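I spent most of Sunday on a washing machine manual. It's 40 pages, Norwegian to English, and Bendik Sæther at Elberg wanted it post-edited from machine output instead of translated fresh. The rate is lower, so I kept track of where the time went.

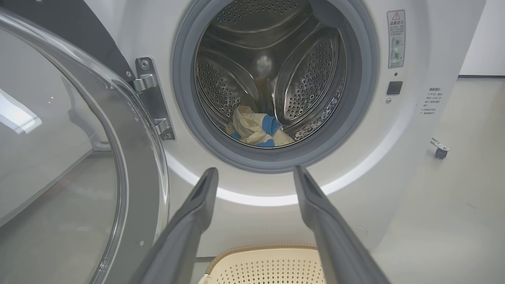
*Front loader with the door open.*

Most sentences were fine. The trouble was terms. The engine had three different words for the door seal — "gasket," "packing" and "cuff" — sometimes on the same page. I fixed it with a glossary of 264 entries, which I should have loaded before I started.
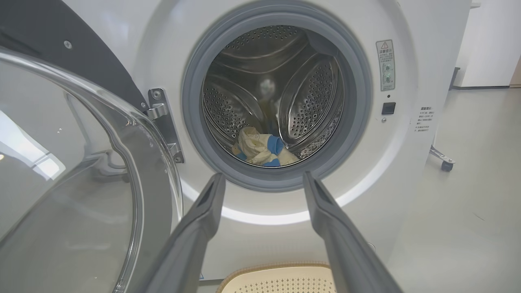
The other slow part was the warnings. There are 12 of them, and the output softened four from "must not" to "should not." They read smoothly, so they're easy to miss. I now check every warning against the source first, before touching anything else.

Bastien Riviere asked if I'd take the French one next. Probably, but I'm going to quote by the hour this time.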